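Why Do We Need Sleep?
By Suryani Mangundap
May | 12 comments | 43 shares

You know the feeling. It's bedtime, you are NOT tired, and some grown-up is standing at the door saying lights out. Why? What's so great about lying there for hours?

Quite a lot. Let's go.

First thing. Your body doesn't switch off when you sleep. Your heart keeps beating, your lungs keep breathing, and your brain stays really busy. It's just busy with different jobs than in the daytime.

Job one: growing. Your body makes something called growth hormone. A hormone is a kind of message that travels in your blood. This one says "grow!" to your bones and muscles. A lot of it gets sent out while you're in deep sleep. Also fixing stuff. Scraped knee, sore legs from soccer, all of that gets worked on at night.

Job two: remembering. Say you learned a new song on the recorder today. Or how to tie a knot, or seven times eight. While you sleep your brain goes back over it and stores it so you can find it again later. That's why cramming all night before a spelling test is a bad plan. Sleep on it and the words stick better.
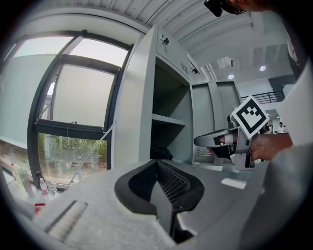

A hand holding a gripper.

Job three: fighting germs. Your body has an army called the immune system. It needs rest too. Kids who don't get enough sleep can catch colds more easily. And when you're sick you feel extra sleepy, right? Your body is asking for more time in bed. Let it.

The stages of sleep

Sleep isn't all the same. It goes in stages, over and over, all night long.

Light sleep. You're just drifting off. Somebody closing a door might wake you up. Sometimes your leg jerks like you're falling off a step. Weird but normal.

Deep sleep. Very hard to wake you now. Your breathing is slow and so is your heart. If someone does wake you, you feel grumpy and mixed up for a few minutes.

REM sleep. You say it like "rem", rhymes with gem. It stands for rapid eye movement, beacuse your eyes zip around under your eyelids. Most of your really good dreams happen in this part. Your arms and legs go floppy so you don't act the dreams out. Handy if you're dreaming about karate.

Then back to light sleep and around again. You might even wake up a little between rounds and not remember it in the morning.

How much do I need?

If you're in grade school, 9 to 12 hours every night. Teenagers need 8 to 10. Grown-ups need at least seven, and plenty of them don't get it, which you may point out to them politely.

Babies sleep way more than you do. They're growing like crazy.

How does my body know it's bedtime?

You've got a clock in your brain. Not a ticking one. It watches the light coming in through your eyes. When it gets dark, your brain makes a hormone called melatonin (mel-uh-TOE-nin) and you start to feel sleepy. Bright light at night muddles the clock up. Lamps, TVs, tablets, phones. Your brain thinks, oh, still daytime, carry on.
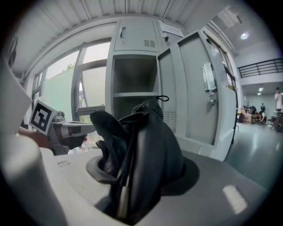
So screens off an hour before bed if you can. Put the tablet in another room to charge. Dim the lights, brush your teeth, read something. Same order every night works best, your brain learns the pattern and starts getting ready all by itself.

More things that help:

Go to bed at the same time, weekends too. Well, near enough.

Run around during the day. Outside is great.

No soda, cola or energy drinks. Many have caffeine in them, and caffeine keeps you awake. So does a lot of chocolate, sorry.

Keep the bedroom cool and dark. A small night light is fine.

Worried about something? Tell somebody before bed, or write it down on paper and leave it on the desk till morning.

What if I just can't sleep?

Happens to everybody sometimes. Don't stare at the clock. Breathe in slowly, breathe out even slower. Try to picture a place you like and walk around it in your head, my niece does the whole beach. If you've been awake a long time, get up, read a few pages of something quiet with the light low, then try again.

If it keeps happening night after night, or you're falling asleep in class, or you snore realy loudly, tell a parent. A doctor or the school nurse can help figure out whats going on.

Words to know

Hormone: a message your body sends through the blood.
Immune system: the parts of your body that fight germs.
Melatonin: the hormone that makes you sleepy when it's dark.
REM: the part of sleep with the most dreams.

Next time: why do we yawn? And why did you just do it?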